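The Deposit Should Cover the Tea Bottle Too
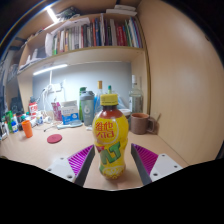

Lemon tea in a plastic bottle with a yellow screw cap.

Thursday, October 31, 2019

Zatham has had a bottle deposit for longer than most of its residents have lived here. Beer bottles are in it. Soda bottles are in it. Tea, juice and sports drinks are out, and so is plain water. I think they should all be in, and I think the city council should stop putting off the vote.

The current rule was written when people mostly drank soda. Someone had to draw a line, and they drew it at bubbles. That may have made sense then. Walk through the drinks aisle at the Farahani market on any afternoon and look at how much of the shelf is tea. All of it goes into the same kind of plastic as the soda, and most of the bottles hold about as much.

I went to the public meeting in May. The speaker from Kurnov, the bottling company on the east side, said a wider deposit would raise prices and hurt small stores. The first part is only true at the register. A deposit is money you get back. If you throw the bottle in the bushes you have paid a fee for doing so, and I have no problem with that.

The second part deserves a real answer. Small stores do have less room to hold returns. A corner shop with 8 feet of counter can't stack crates behind it all week. But the draft rule already lets any store under a certain size send people to a return center, and the one on Zarnholm Street is open six days a week. If the council is worried about the stores on the north side, it should open a second center there. It got a quote for this two years ago and did nothing with it.

People also say we have curbside pickup, so why bother. Curbside works for what you drink at home. Tea is mostly bought cold and finished on the bus or in the park. My own street gets a cleanup every spring, and last time we filled nearly 90 bags. The soda bottles had mostly been picked up already by people who wanted the deposit. What was left was the other stuff.

I would also raise the amount. A nickel was worth bending down for when the rule was new. A dime would do now.

The draft runs to 199 pages, and most of them are about labels and refund machines. The part that matters fits in a paragraph. It comes up again at the next council session, and I plan to be there to speak for it.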